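Against the Sock Ball

The usual method of storing socks is to ball them: two socks laid together, the cuff of one turned back over both. It is quick and it keeps a pair together in a drawer of any size. I think it is a poor method all the same, and that a divided tray does the work better.

The fault is mechanical. Turning the cuff holds one band of elastic open for as long as the pair is stored, and always the same band. Ngọc Đặng, who ran the laundry at the Selletano guest house in Willport, logged 4000 pairs through her sorting room up to July and stopped balling them halfway through. She blamed the fold for slack cuffs. Her log had no control group, and I would not rest the case on it alone.

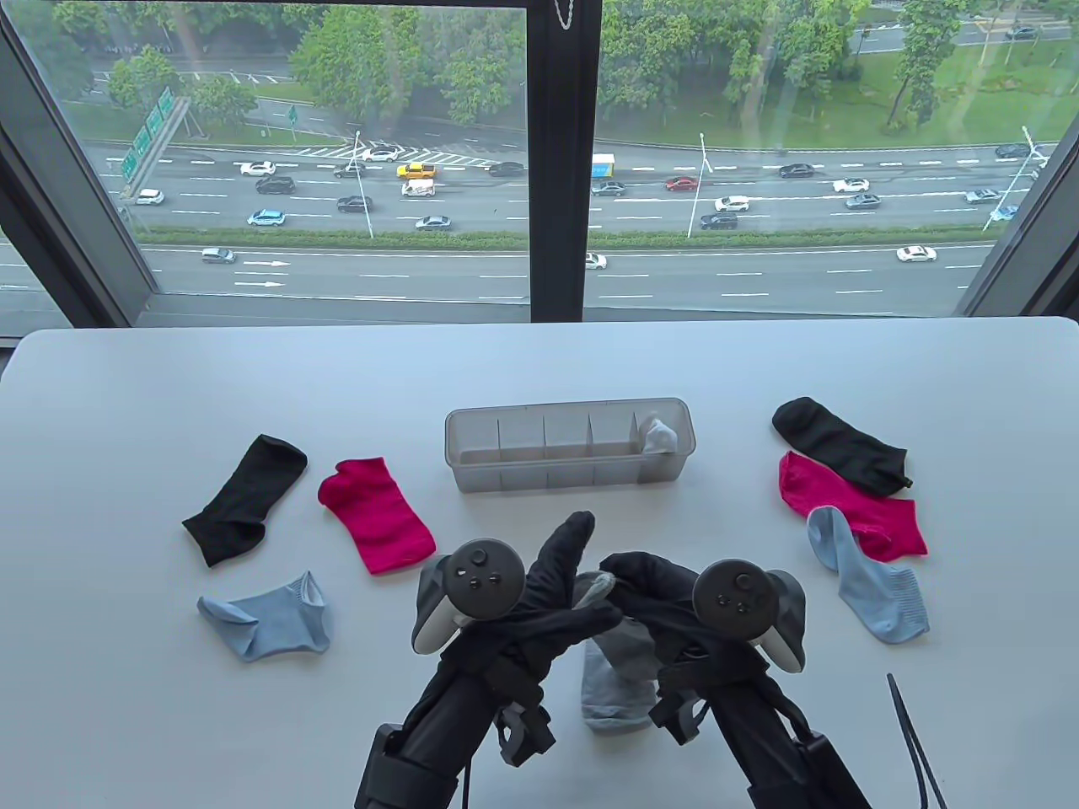 Sorting is the slow stage, and the choice of storage decides how much of it has to be repeated. Pairs should be separated by colour on a clear, pale surface before anything is folded. A black ankle sock, a magenta-pink one and a light blue one are easy to tell apart on a white table, even in an overlapping pile, and each has its match on the other side of the tray. Grey is harder, as pale grey and mid grey drift together after enough washes. A transparent tray with five compartments suits this kind of work: a folded sock standing in the end compartment shows just above the rim and can be identified without being lifted out.

Priit Liepiņa has objected to me that dividers waste volume. He is right. A compartment sized for a walking sock is too large for an ankle sock, and the spare space cannot be lent to its neighbour. Balls pack into any gap. In a deep drawer I would concede the point, and fit 2 trays only if the drawer is shallow enough for every rim to be seen from above.

Frosted walls are preferable to fully clear ones, which show lint. Thin dividers are preferable to thick ones. Fold each pair in thirds, toe inwards, and stand it on its fold with the cuff upwards. Thermal socks should be kept elsewhere.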